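Le sérum Losau, trois semaines après

dimanche 4 février

J'avais dit que je n'achèterais plus de sérum. Et puis ma peau a recommencé à tirer en janvier, comme tous les hivers, et au bureau on ne parlait que du sérum Losau. J'ai cédé. C'est un petit flacon à pipette, vendu comme « concentré réparateur de nuit », avec une histoire de formule mise au point en 1957 et ressortie des tiroirs. Je veux bien, mais en 1957 on conseillait aussi de fumer pour garder la ligne, alors la date ne me rassure pas spécialement.

Je l'ai utilisé tous les soirs pendant trois semaines, 2 gouttes sur visage propre, sans rien changer au reste : mon nettoyant Ghasemi (le basique, sans parfum) et ma crème habituelle. Je précise parce que je lis souvent des avis de gens qui ont changé quatre produits d'un coup et qui savent pourtant lequel a marché.

La texture, rien à dire. C'est fluide, ça pénètre vite, ça ne peluche pas sous la crème. L'odeur par contre... La boîte annonce « sans parfum ajouté » et ça sent nettement la rose, à cause de l'eau florale qui arrive en troisième position dans la liste. Techniquement ils ont peut-être le droit. Si vous réagissez aux parfums, lisez la liste et pas le devant de la boîte.

Côté résultat, ma peau tire moins le matin. Je l'écris parce que c'est vrai. Mais il a aussi fait moins froid la deuxième semaine, et j'ai baissé le radiateur de la chambre, donc je me garde bien de remercier qui que ce soit. Les ridules promises « visiblement lissées en 12 jours » sont toujours là, j'ai vérifié au jour 12 et encore ce matin. Sur les rougeurs autour du nez, aucune différence. Pas de boutons non plus, c'est déjà ça.

Hanna Zakharchenko, avec qui je partage mes commandes pour les frais de port, l'a testé en même temps que moi. Elle a la peau plus grasse et elle l'a trouvé trop riche dès le troisième soir. Elle est repassée au gel Callstead, que j'avais trouvé collant l'an dernier et qui coûte presque moitié moins. Elle me dit que la formule a changé. Je demande à voir.

Ce qui m'agace, c'est le prix rapporté à la contenance. En trois semaines j'ai vidé plus de la moitié du flacon en respectant la dose. Il faudrait donc en racheter un presque tous les mois, et là on n'est plus du tout dans le petit plaisir. Sur le site on trouve bien un « format économique », en rupture depuis que je regarde.
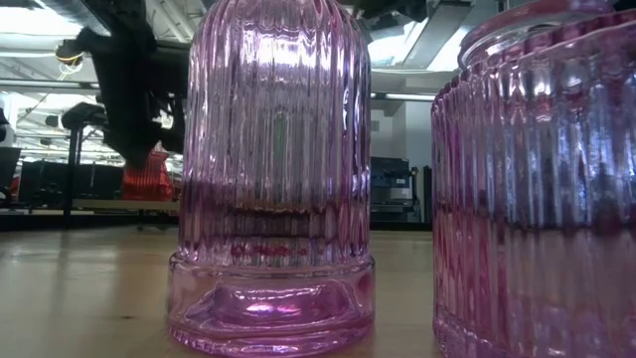 Verre rose cannelé, sur le bois clair.

J'ai posé la question au service client pour l'eau de rose et pour la durée de conservation après ouverture, qui n'apparaît nulle part sur mon flacon. Réponse reçue deux jours plus tard, très polie, qui me remercie de mon intérêt et me propose un code de réduction. Sur la conservation, pas un mot. J'ai relancé.

En attendant je finis ce qui reste, je ne vais pas le jeter. Ensuite je reprends le Brirnstead que j'avais avant, moins joli, avec une pompe qui se coince une fois sur deux, mais qui me durait tout l'hiver. Si quelqu'un a essayé le nouveau Callstead sur peau sèche, dites-le-moi en commentaire, avec la durée du test s'il vous plaît. Je referai un point en mars si Losau finit par me répondre.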